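About Prosilent

Prosilent is a small language school for adults. We teach Korean to people who came here for work, for marriage or for study, and English to people who plan to go the other way. We have 20 teachers, most of them part-time, and our classes are never bigger than eight students.

How we began

The school was opened by Eun-seong Ahn and Soo-ah Yeo, who had met as teachers in a large academy called Bondo. In that academy a class could have 72 students in one hall, and the teacher spoke through a microphone. The students learned many rules and passed many tests, but when they went to the bank or to the doctor they still brought a cousin to speak for them. Eun-seong and Soo-ah wanted to teach in another way. They rented two rooms over a print shop on Heo Street and put a paper sign in the window.

The first course had 19 students in three groups. The rooms were cold in the winter and the printing machines downstairs made the floor shake a little, so the listening lessons had to be in the evening. Some students of that first year are still our friends, and two of them are now teachers with us.

We moved to the present building in September of our fourth year. It has five classrooms, a small library, and a kitchen where the students can warm their dinner before the evening class.

How we teach

We do not start with the alphabet song or with a long list of verbs. In the first lesson the student learns to say three things: who I am, what I need, please say it again slowly. The writing comes in the second week. We find that a person who can already speak a few sentences is less afraid of the letters.

Every lesson has a quiet part. For ten minutes the teacher does not explain and the students do not have to answer. They read, or copy, or only think about what they heard. The name of the school comes from this habit. New students sometimes feel strange in the quiet part, and by the third week they ask for more of it.

We also teach the words of daily objects early, and with real use. To pour, to lift, to put down, near, far, behind, under: such words are short but they are difficult, and many course books leave them for the end. Our own book, Pridimer, has them in the first chapter. It was written by Soo-ah Yeo together with Jae-in Do and is now in its third version. Each chapter ends with a page to fill in at home, and the teacher reads every page by hand. 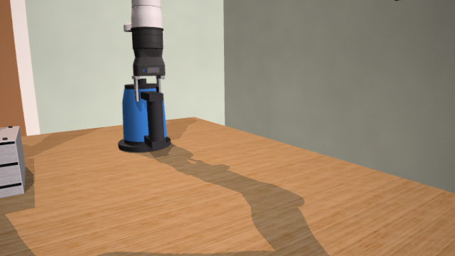

Who our students are

The youngest student is 19 and the oldest has grandchildren in high school. We have nurses, cooks, welders, one piano teacher, and many parents who want to understand the letters from the school of their child. For the parents there is a morning class, and they may bring a baby. For people who work in shifts we repeat the same lesson two times in the week, so that a missed evening is not a lost lesson.

We ask each new student to come for a talk before the course. It is not an exam. We only want to hear how much you already speak and what you need the language for. A cook who must talk with suppliers and a student who must write essays should not sit in the same group, even if their grammar is equal.

The fee is the same for all courses. If it is difficult for you to pay at once, please tell the office and you can pay by month. We keep two free places in every term for people who have just arrived.

What our students tell us

At the end of each term we invite everybody to write or say what was good and what was not good. We put the remarks on the wall near the kitchen, also the unfriendly ones. From these remarks came the later start on Fridays, the larger print in the book, and the conversation table, where a teacher sits after class and anyone can join without a fee.

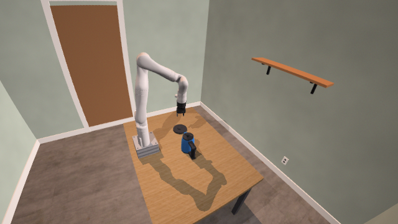
Seul-gi Choo wrote that she had studied English for many years before she came to us and could never speak on the telephone. In her second term she called a hotel by herself and changed a booking, and she asked us to put more telephone practice in the course. We have now one such lesson in each month. A-yeong Moon would like the quiet part to be shorter on Mondays, and her group is still discussing it.

Visit us

The office is open on weekdays from noon until the last class ends. You may sit in one lesson for free before you decide. Please call one day before, so that the teacher can prepare a chair and a copy of the chapter for you.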